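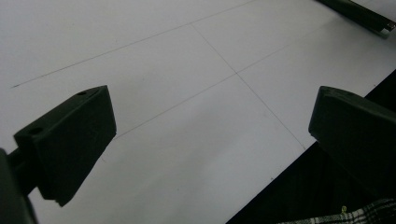 Residents of the Cladberg building are asked to submit a flooring notice before any hard surface is installed. Our unit intends to replace the carpet in the hall, and the contractor requires a layout before Thursday. The lines should run at an angle to the walls, as the thin gray lines do on the pale surface in the photograph, with large rectangular cells and no border. The hall measures 500 centimeters in length. May the layout be set diagonally without written consent from the management office, and is a separate notice required for the underlay?

Posted by Pillar

A flooring notice is required in every case where carpet is removed. The direction of the layout does not affect approval. The management office reviews the sound rating of the underlay, the door clearances and the hours of work. Please allow 3 business days for a reply. The underlay is listed on page 2 of the same form, and no separate notice is needed. 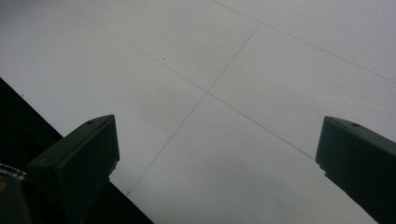
Please also note that the form must be signed by the owner of record. Forms signed by a tenant or a contractor are returned without review. Work may begin only after the stamped copy has been posted on the unit door, and it must remain there until the work is complete.

Posted by Titano

Our notice was returned in May for a missing sound rating. The supplier provided the sheet on request. Diagonal layouts produce more waste, so it is advisable to order extra.

Posted by Tănase

Agreed with the above. The office closes at 4 and does not accept forms by email. The freight elevator must be reserved separately at the front desk.

Posted by Cladberg Resident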